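**Five-fingered hands or a plain two-jaw gripper for tabletop picking?**

*Posted in Grippers & End Effectors, 16th June*

**cotville_bench**

I've been handed the job of deciding what goes on the end of our arms, presumably because I was the last one out of the meeting. The choice is between a pair of five-fingered hands from Hartono and the Cumer two-jaw gripper we already own, which is ugly and has never once needed a firmware update.

The test is deliberately dull. Toy fruit, yellow basket, both arms on, pick up the fruit and put it in the basket. The wire shelf at the back is for a later round, when we'll ask them to lift the basket on to it. I'm running 100 tries per hand, same controller (a Kodia), same head camera, same speed limit.
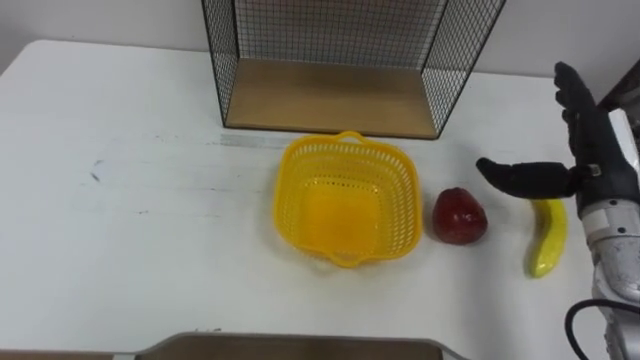
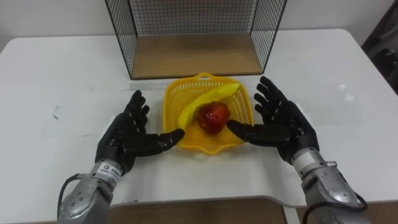 So far the jaws are ahead on the apple and the hands are ahead on the banana, which is the sort of result that pleases no one. The hands take longer to close, and I lose a surprising amount of time to the thumb arriving before the fingers do. On the other hand (sorry) they cope far better when the approach angle is a bit off.

The quote for the hands is 3390 for the pair, before cables. I have until July to say whether that's sensible. Has anyone done a proper comparison, and is there something I should be measuring besides "did the fruit end up in the basket"?

One more thing while I'm at it. How often do you recalibrate the finger joints on a hand like this?

*Edited to add, as I got this one by direct message and it seems useful:* Recalibrate at the start of each day's running, and again after any hard knock or a change of glove. If the fingertips miss a fixed test point by more than you can live with, do it sooner and write down the date, so you can see whether the drift is getting worse.

---

**mesh_and_mortar**

We did much the same comparison last year with different hands, and I'd say your score sheet is too kind. "In the basket" hides all the interesting failures. Ours had four columns by the end:

- time from first movement to first contact
- number of regrasps
- whether the object shifted before the grip closed
- whether a human had to step in

The third one changed our minds. The two-jaw gripper was quick, but it shoved round things along the table before it caught them, and it only looked good because the table was big and the apple had somewhere to go. Put a second object nearby and it fell apart. The hands were slower and much gentler on the neighbours.

Two practical points. Check where your head camera loses sight of the thumb, as a black hand covers up a great deal of small fruit at exactly the moment you want to see it. We ended up adding a wrist camera and should have done it in the first week. Also route the arm cables before you start scoring. A loose loop that catches at full reach will give you a run of bad grasps, and you'll blame the controller for a fortnight. I speak with some authority — it was our fortnight.

On the money, I wouldn't spend it for apples and bananas alone. Your shelf round is the real test. Lifting an open basket by its rim with two arms is where fingers start earning their keep, so I'd bring that forward and do it before you decide.

---

**gripfan60**

just get jaws. fingers are for people who like fixing fingers

---

**old_servo**

I'd agree with the first reply on most of it, though I wouldn't be so hard on the jaws. Softer pads cost next to nothing and cured most of the shoving for us. Try that before you write any cheques.

What I would add is to shuffle your trials. If you run all the jaw attempts and then all the hand attempts, you'll be better at setting out the fruit by the second lot, and the hands will get the credit. We swap after every 17 tries, for no better reason than that's what fitted on the sheet.

Ask Hartono what a single replacement finger costs and how long it takes to arrive. If they change the subject, you've learnt something. And try a soft object as well. Toy fruit is very forgiving and keeps its shape however badly you treat it. We used a rolled-up sock, and the leaderboard looked quite different afterwards.

---

**cotville_bench**

Thanks, both of you. (And gripfan60, I suppose.) I've added the regrasp column and ordered softer pads, and I'll move the shelf round up to next. The sock may have to wait until I can find one I'd be happy to show my colleagues.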